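El autobús que no quería conductor

Hutthorpe, un viernes por la mañana. Once grados y viento de cara. En la parada del mercado hay cola para subir a una cosa blanca, chata, sin volante, que la empresa Statel llama lanzadera y los vecinos llaman la tostada. Va despacio. Muy despacio. Un ciclista nos adelanta dos veces, la segunda ya de vuelta.

El proyecto arrancó con una sola línea, 5 paradas y un presupuesto que cambia según a quién se pregunte. La idea: unir la estación con el barrio de Wilard sin chófer, sin raíles, sin ruido. Sobre el papel, precioso. En la calle, menos. La lanzadera frena ante una paloma. Frena ante una bolsa. Frena, y esto lo vi yo, ante un seto.

«El seto creció en verano y el mapa es de invierno», me dice Hala Sqalli, ingeniera de la línea, sin levantar la vista de la tableta. Lo han corregido ya. O casi. Falta que el ayuntamiento pode.

Su hermana Iman conduce el autobús de siempre, el 50, que hace el mismo recorrido en la mitad de tiempo. Comen juntas los domingos y de transporte no se habla — o se habla, pero a gritos.
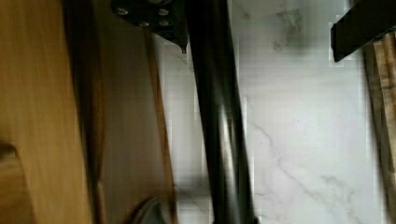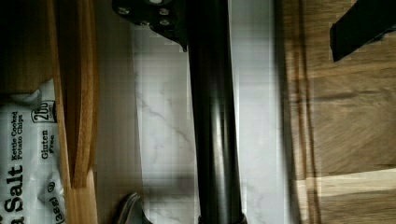
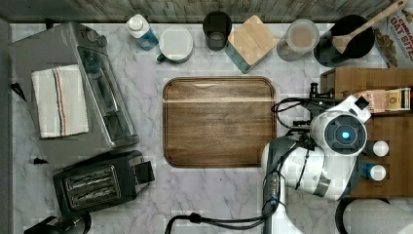
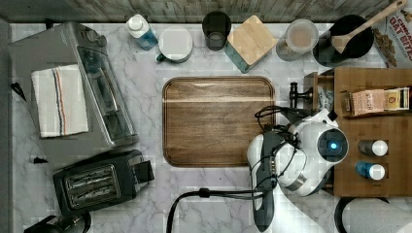

Madera a los lados y poste negro, en las dos primeras; encimera con tabla de cortar y horno tostador, en las dos últimas.

Las cifras, rápido. En septiembre subieron 531 viajeros, aproximadamente, porque el contador de la puerta trasera tambien suma los carritos. Statel quería bastantes más. El billete es gratis hasta octubre y despues ya se verá. Abdel Rahman, que tiene la frutería frente a la parada, lo resume mal y pronto: gratis sí, pagando ni loco.

¿Sirve para algo? Para la gente mayor de Wilard, sí. La rampa baja sola, hay sitio y nadie arranca antes de que te sientes. Una señora con bastón me contó que la coge para ir y volver, sin bajarse, por la calefacción.

Subo otra vez a mediodía. Vamos cuatro. En la rotonda nos quedamos quietos, cediendo el paso a todo el mundo, también a un camión aparcado. Hala teclea algo. El camión sigue ahí. Al final me bajo y cruzo andando, y a la estación llego yo primero.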